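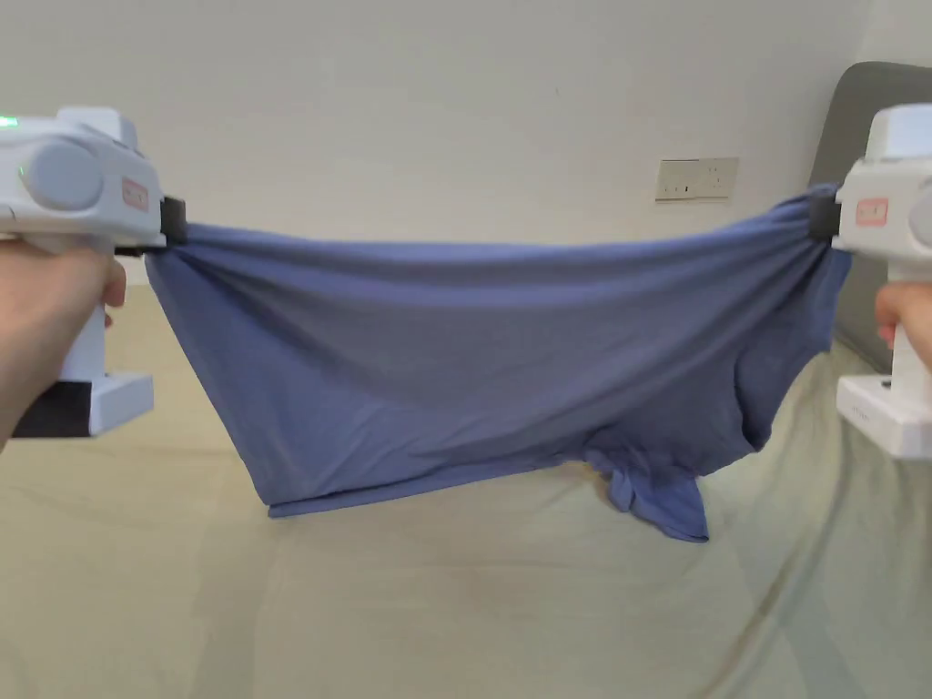 Folding task, T-shirt held between two hand-held grippers above a pale fabric surface.

Household Chores Program
Progress report to the Ternton Fund
24 May 2021
Prepared by Fatima Ogundipe, Hormont

1. Where we are

The grant asks one question: which ordinary chores in a home or a small shop can a two-armed machine do today, without a person standing next to it to put things right. We proposed to answer it for laundry, shelf restocking and table clearing. This report covers work since the last one in December.

Short version: table clearing is on schedule, restocking is slightly ahead, and laundry is behind. Most of this report is about laundry, as that is where most of the money and time went.

2. Laundry

We split the laundry work into four steps: pick a garment out of a pile, find two usable corners, spread it, and fold it. In the original plan these were to be handled by one learned program from start to finish. We have dropped that for the time being. When a fold went wrong we could not tell which step had caused it, and we spent most of January guessing.

Picking from a pile works well enough that we have stopped working on it. The arms sometimes bring up two items at once, and the program now notices this most of the time and drops both back.

Finding corners is the hard part. A towel has four and they all look alike, so almost any pair of neighbors will do. A T-shirt has sleeves, a neck and a hem, and when it is bunched up the end of a sleeve can look very much like the corner of a hem. The arms will pull tight whatever they have hold of. If that is one sleeve and one bottom corner, the shirt goes down twisted and every fold after that is wasted.

For this reason we moved a large share of our effort to recording people doing the task with hand-held grippers. The jaws on these match the jaws on our arms, so what a person can do with them the arms should in principle be able to do as well. People are slower with the grippers than with bare hands, but after an hour or so of practice they stop thinking about the jaws and get on with the shirt. We had set a target of 2,000 recorded folds for this period and reached it.

The recordings have already changed how we think about the spread. Our first program laid the shirt down flat in one motion, straight from the air. People seldom do that. They lower the far edge first, let it touch, and then pull the rest back toward themselves so the cloth straightens as it lands. If a sleeve is caught underneath they often leave it and fix it at the end. We had been treating a tucked sleeve as a failure and starting over each time, which used up a lot of minutes for nothing.

Surface matters more than we planned for. All of our early work was on a hard table with a plain top. On soft covers the cloth under the shirt moves along with it, and jaws pressing down to pick up a hem will pinch the cover too. We do not have a good fix. Pressing more lightly helps with the cover and makes the arms miss thin hems.

Results on the arms themselves, with no person helping: towels are folded to a standard we would accept in our own homes in most attempts. T-shirts are not. When the shirt is placed in the jaws for them, the arms can lay it down and fold it with fair reliability. When they have to start from the pile, they usually fail, nearly always at the corners. Button-front shirts, pants and fitted sheets have not been tried.

Speed remains poor. A T-shirt takes the arms 5 minutes from pile to stack when everything goes right. A person does several in that time. We have not tried to speed this up and do not intend to until the corner problem is better understood.

3. Shelf restocking

The trial at the Mihăilă grocery continues in the back aisle, outside opening hours. The arms place boxed goods and cans facing forward, and staff tell us they rarely have to straighten them. Bags of rice and flour still slump and are left to staff. Glass is excluded by agreement with the store.

One change to report: the store moved its shelves closer together in March, and the top shelf can no longer be reached without the elbow touching the one across from it. We lost nine working days to new mounting brackets. The brackets are now fitted.

4. Table clearing

No major news. Plates, bowls and cups go into the rack without trouble. Forks and knives lying flat are picked up more often than they were in December, after we changed the jaw pads to a softer rubber supplied by Skiltier. The new pads wear out faster than the old ones and we are tracking how long each set lasts. Food left on plates is scraped badly or missed altogether. We suggest taking scraping out of the task for this grant and saying so plainly in the final report.

5. Spending

We are within the total. Two lines have moved. Pay for people recording folds came in over plan, and travel came in well under, since we made no visits to partner sites other than the grocery. We ask for permission to cover the first from the second. Replacement jaw pads were not in the original budget and have cost $500 so far, paid from the parts line.

We had planned to buy a third arm as a spare. We have not done so and would prefer to hold that money until the fall.

6. Problems and risks

The main risk is that T-shirts from the pile will not work by the end of the grant. I think this is more likely than I did in December. If it happens, we would still be able to report on towels in full, and on shirts from the point where they are already held at two corners. Whether that is of use to anyone running a laundry is a fair question. A person would have to find the corners and hand the shirt over, and by then the person is partway to folding it.

A smaller risk is staffing. One of our two engineers on the vision side leaves at the end of June. The opening has been posted and we have had a few good replies.

7. Next period

Train a separate corner finder on the recorded folds and test it on shirts it has not been shown.

Record more folds on soft surfaces, with a wider mix of shirt sizes and thicker cloth.

Put the jaws through a set of hem pickups on bedding and sofa covers, to find out whether lighter pressure and softer pads together are enough.

Finish the grocery trial and write it up separately, so the store can read it before it comes to you.

8. Decisions we need from the Fund

Approval to move the unspent travel money to recording pay.

Agreement to drop scraping from the table clearing task.

A reply on whether a towels-only result would count as meeting the laundry goal. We would like to know this before the corner work starts in earnest, as it affects how much of the remaining time we put into shirts.

Questions on the spending tables or the recordings can be sent to me at the Hormont office.

Fatima Ogundipe
Program lead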